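Practising a fruit pick in a simulated kitchen before you try it on the bench

Dehua Xie and I share a corner of the Skomard workshop, and since February we've been building an arm that can put fruit in a bowl. Before it gets near a real apple, it does its time in the sim. I've had plenty of emails asking how I set that up, so grab a cuppa and let's go!

What you'll need

The Melow sim package (the free one is fine), the kitchen file and a computer that doesn't cook itself. Mine is an old Lerkov desktop and it copes.

Step 1: Load the kitchen

Open the kitchen file and let it finish loading – the marble textures always come in last on mine. Park the arm in its folded pose, then set the step rate to 200.

Step 2: Check your views

Flick through every view before you run anything. I look at the floor beside the arm, the range and drawers, and then the counter where the dishes are. If your colours look grey and flat, turn the lighting up a notch.

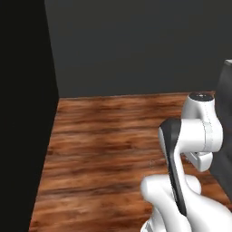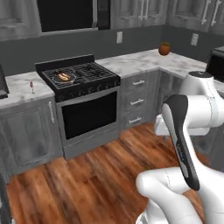
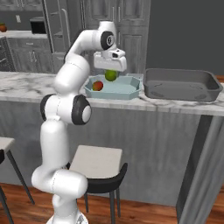 Light blue dish and dark grey tray, side by side on the marble:
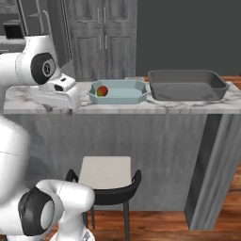 Step 3: Set the approach height

Start high. I use 121 mm above the counter for the approach and drop to 35 mm above the rim for the release. Italo Cirillo goes lower and swears by it, but he has a lot more patience for resets than I do.

Step 4: Slow the fingers down

Set the gripper closing speed to 4 and leave it there until you get a clean run. Apples are round (shocking, I know!) and a fast close squirts them sideways.

Step 5: Save and run it again

Save the run under a new name, move the apple a little and go again. I leave a batch going on Monday night and look through the logs over brekkie.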